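Notebook – Calton bench, two-arm cell
Sunday, start 9:40
Present: me (Bernice Abubakari), Khoa Diệp, Jade MacLeod. Zodwa Mathebula remote until lunch.

Goal for the session: teleoperated runs of the sweep task for the student challenge, plus a first try at the knife task if time allowed. Normand Girard wants both in the same training set because the rules let the judges pick either one on the day. Target from the planning sheet is 100 accepted episodes for sweep by the end of April. Before this session we had 1,221 seconds of accepted recording, all sweep, nearly all of it Khoa driving.

Startup. Homed both arms from the launch script. Left arm came up with the joint 4 offset wrong again, same sign as last time. Re-ran the calibration twice and the second result held. I have put the new value in the shared config under Cledden and commented out the old one. Do not restore the old one from backup. Right arm was fine.

Wrist camera exposure is now locked on both sides. On auto it kept pumping whenever a finger passed over the yellow plastic, and Zodwa's view is that the policy was picking up on the brightness step. Locked value is a compromise. The countertop still blows out under the lamp but the veins are readable.

Knife task, first block. Grip point is on the ribbed part of the handle, blade up, and the operator has to keep the wrist still for one second before moving off. Hand-guard rule applies: nobody inside the cell with the arms enabled, e-stop in the second person's hand and not on the shelf.
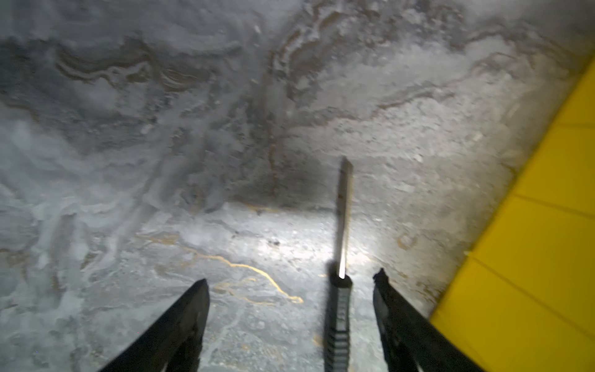

Khoa drove, I had the stop. The difficulty is yaw. With a small error in yaw the handle sits against one finger and the other one closes late, which twists the knife as the grip comes on. Jade suggested coming in slower over the last part of the approach, with the closing speed cut by half. We tried it and the twist was smaller by eye, but I have no measurement for it. Proper way would be to log finger current on both sides and look at the lag. Action on me.

Accepted 8 knife episodes. Rejected the rest for operator hesitation or for clipping the yellow plastic on the way past. All rejects kept in the Butonon folder with a reason code, as Normand asked. Please use the codes and not free text. Last month's free text took Zodwa an evening to sort.

11:15, changed over to sweep.

The sweep task has the left finger down inside the dustpan holding it to the stone, with the lip facing the middle of the table. Start pose for the pan matters more than we assumed. If the lip points too far toward the back of the cell, the other arm runs out of reach before the end of the stroke and the elbow goes close to its limit. Khoa marked a preferred heading in the operator notes – use that, plus or minus 15 degrees, and vary it on purpose between episodes.
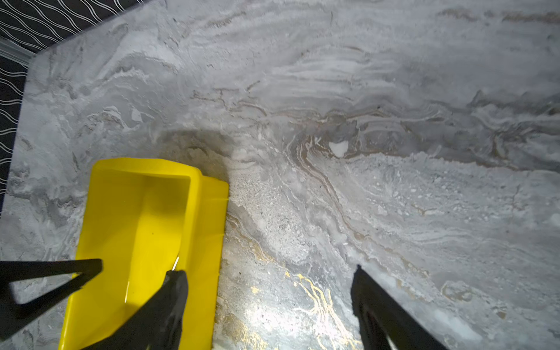 Wrist view, one finger inside the pan, lip toward mid-table.

Downward force is still set by feel. Too light and the pan slides when it is pushed from the front; too heavy and the left wrist sags and the lip tips up at the front. Jade is going to print a fingertip pad with more grip. If that works we can lower the force and stop arguing about it. Interface drawing for the pad is in the Gill directory, rev B. Rev A has the hole spacing wrong.

Lunch. Zodwa joined on site after.

Camera check, early afternoon. Zodwa noticed that the fixed view had drifted since the last session, probably from someone leaning on the mount. We cleared the tray, parked the arms to either side of it and took a reference still, then lined up the rail and the back beam against the old overlay. Correction was small but visible. Mount screws retightened and paint-marked.

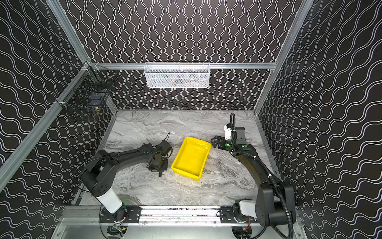 Fixed camera reference, tray empty, between the two arms.

For anyone repeating this: take the reference with both arms enabled and holding. If they are disabled they settle by a few millimeters and the overlay looks wrong at the wrists even when the camera is right. I lost twenty minutes to that.

Cable note. The conduit on the right arm makes a tall loop over the wrist. At full extension it stays clear, but with the wrist rolled all the way in it could reach the camera bracket. Limit on wrist roll added in software for now. Better fix is a clip at the elbow. Jade has it on her list.

Sweep, second block, with granules. The material goes down just past the lip, in a heap and not a line. Lines look tidier but the rules say heap, and a policy trained on lines will be no use. Start condition is dense at the lip with scatter allowed to either side of it.
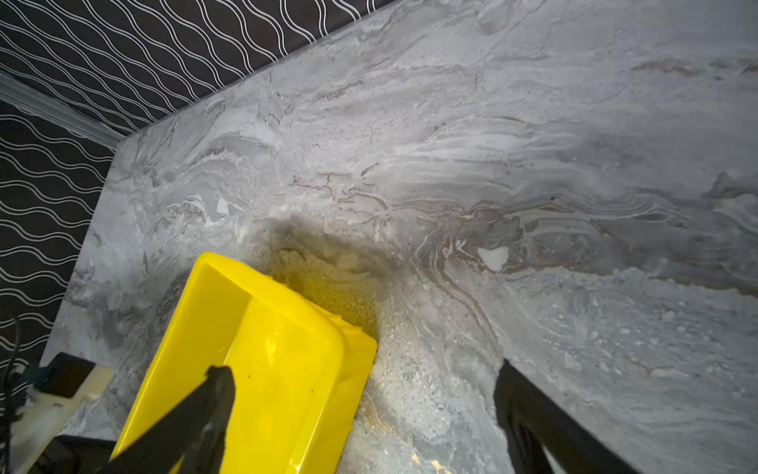
Fine material is much harder to score than the coarse stuff we used before. On this stone the pale grains disappear into the lighter bands, and Zodwa's segmentation script counts some of the natural speckle as residue. She proposed subtracting a clean-table image taken from the same pose. It should work for the fixed camera. It won't work for the wrist cameras unless the arm returns to a repeatable pose first, so we add a scoring pose at the end of each episode: both wrists up, lip of the pan in view, hold two seconds. Episodes recorded before this change get scored from the fixed view only.

There is also a darker patch on the stone beyond the lip which reads as residue to the script. Masked by hand for today's data. Wipe protocol needs to be written down, with the cloth and the drying time specified, and the clean-table image retaken at the start of each block.

Disagreement, unresolved: Khoa wants to accept episodes where grains end up along the side of the pan as long as most are inside. I would reject them. Zodwa says keep both and label. Normand to decide, message sent.

Stopped 4:50. Left arm was running warm at the shoulder and tracking error had started to creep.

Open items
– finger current logging, both sides (Bernice)
– fingertip pad, Gill rev B (Jade)
– elbow clip for right conduit (Jade)
– scoring pose added to the episode script, then tested at low speed (Khoa)
– background subtraction on fixed camera (Zodwa)
– wipe protocol, one page (Bernice)
– joint 4 offset on left arm: find out why it keeps moving. Suspect the homing flag. Check before next session, not during.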